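Canness Residential College
Laundry and Linen Services: Frequently Asked Questions

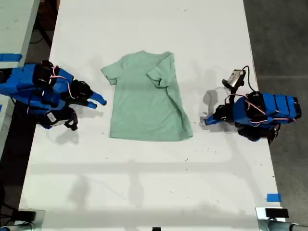

Residents of Canness are responsible for washing, drying and folding their own clothing. The College provides the machines, the drying room and the folding tables, and Linen Services attends to sheets, towels and returned uniforms. Folding is best done on a flat surface at waist height. A T-shirt is laid out with its neckline away from the person folding, and the sleeves are brought in over the body one at a time, as with the pale green shirt, which has one sleeve turned in and the other still out to the side. Wrinkles running towards the hem should be smoothed by hand before the shirt is folded any further. The questions that follow are those most often received by the Linen Office.

GENERAL

Where is the laundry?

The main laundry is on the lower ground floor of Partington Wing, beside the bicycle store. A smaller laundry with two washers and one dryer is located on Level 3 and is reserved for residents of Levels 3 to 5.

When may I use it?

Both laundries are open from 6.30 am until 10.30 pm. A wash must be started no later than 9.15 pm. The doors lock automatically at closing time, and items left inside cannot be retrieved until the following morning.

Do I need to book?

Washers and dryers are booked through the resident portal. Folding tables are not booked. A booking lapses if the machine has not been started within 20 minutes, after which any resident may use it.

What does it cost?

The cost of washing and drying is included in residential fees. Guests of the College and conference delegates should ask at Reception for an access card.

Is detergent supplied?

No. Residents are asked to bring a liquid detergent suitable for front loaders. Powder is not permitted in the Level 3 laundry on account of the older drains.

FOLDING AND PUTTING AWAY

Is there a required method for folding?

Personal clothing may be folded in any manner. A set method applies only to College T-shirts returned to the uniform store, so that they will fit the shelves.

What is the method for returned T-shirts?

Lay the shirt flat with the front facing down. Fold each side in towards the centre, together with its sleeve, so that the long edges are straight and parallel. Bring the hem up to just below the collar, then fold once more. Turn the shirt over and check that the size label can be read at the neck. Shirts should be stacked by size with the folded edge facing outwards.

My shirt comes out crooked. What am I doing wrong?

The usual cause is a twist in the body of the shirt that was present before the first fold. Open the shirt out again, hold it by both shoulders, shake it once and lay it down afresh. Check that the side seams lie at the sides. In older shirts the seams may have spiralled with repeated washing, and in that case the hem should be used as the guide.

Should the sleeves be folded first or together with the sides?

Either is acceptable. Folding the sleeves first gives a narrower bundle and suits drawers. Folding them with the sides is quicker and is the practice in the uniform store.

May I use a folding board?

Yes. Two boards are kept on the hook behind the laundry door and should be returned there after use. They are sized for adult garments.

How should jumpers and knitwear be stored?

Knitwear should be folded and laid flat in a drawer. Hanging will stretch the shoulders. Residents who wish to store winter woollens over the December break may obtain a lidded tub from the Linen Office.

THE FOLDING TABLES

What may be placed on the tables?

The tables are for clean, dry clothing and linen. Food, drinks, shoes and bicycle parts are not permitted. Hot irons must not be rested on a tabletop at any time; ironing boards are available in the alcove.

Some of the tables look marked. Are they clean?

Tabletops are wiped each morning. Scuffs and small marks in a white surface are the result of long use and will not always come away. A resident who finds a mark that transfers to clothing should report it to the Linen Office and use another table in the meantime.

How long may I occupy a table?

There is no fixed limit. During the evening period, residents are asked to fold one load at a time and to leave room for others.

LOST, DAMAGED AND UNCLAIMED ITEMS

I have left something behind. Where will it be?

Items found in machines or on tables are placed on the shelf marked Unclaimed. They are moved to the Linen Office after seven days and held until the end of the semester. Remaining items are then donated.

May I remove another resident's washing from a machine?

Yes, provided the cycle has finished and 20 minutes have passed. Please place the clothing in one of the tubs provided. Do not transfer it to a dryer, as some garments may be unsuitable.

Should I label my clothing?

Labelling is strongly recommended for plain T-shirts, socks and towels. A laundry marker may be borrowed from Reception. Write the room number and surname on the care label.

Will the College replace a damaged garment?

The College does not accept liability for shrinkage, loss of colour or wear. Where a machine fault has caused the damage, a claim may be lodged on Form 444 with the garment attached.

CONTACT

Who should I speak to?

General enquiries should be directed to Ebony Ruddock, Linen Services Coordinator. Questions concerning the uniform store should be directed to Lachlan Te Moana. Machine faults are reported through the resident portal, quoting the number on the front of the machine.

The Linen Office is open from 8.30 am until 4 pm during semester.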